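Section 4: Putting the nightstand in its corner

Once the drawer is running on its rails, the hard work is over and you get to the fun bit – making the corner yours! The steps below suit the Harkdale nightstand on its own or beside the Groen table. You will need the spirit level and the two felt strips from bag 2.

1. Sweep the floor right up to the skirting. Grit under a foot will scratch floorboards.

2. Press the felt strips onto the base and hold each one down firmly.

3. Lift the nightstand into place with the drawer out. Two people make light work of it.

4. Slide the back up to the wall, then check the top with the level in both directions.

5. Refit the drawer and open it all the way, slowly, with one hand on the knob.

CAUTION: Never lean on an open drawer, and keep little fingers away from the sides while you close it.

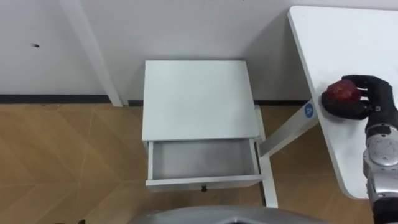
Small nightstands love a corner, and the Harkdale is a beauty for tight rooms. Before you load it up, try the drawer at full stretch with the rest of your furniture where you mean to leave it. A table with slanted legs needs a second look, as the leg can reach out towards the nightstand well below the tabletop, like the white one with the round blue "A" sticker. Move the table along until the drawer clears the leg and you can get your hand right to the back. An apple on the corner of the table is fine for a midnight snack, but keep drinks further in!

6. Fill the drawer with the heavier things at the back – books, a torch, chargers – and lighter bits at the front.

7. Open and close it again with everything inside. If it rubs, go back to step 4 and check the level.

NOTE: For a matching colour touch-up pen, ask for Punum 627. Spare knobs are part 253.

Text by Carmela Carbone for Feveseck, revised 2021-02-04.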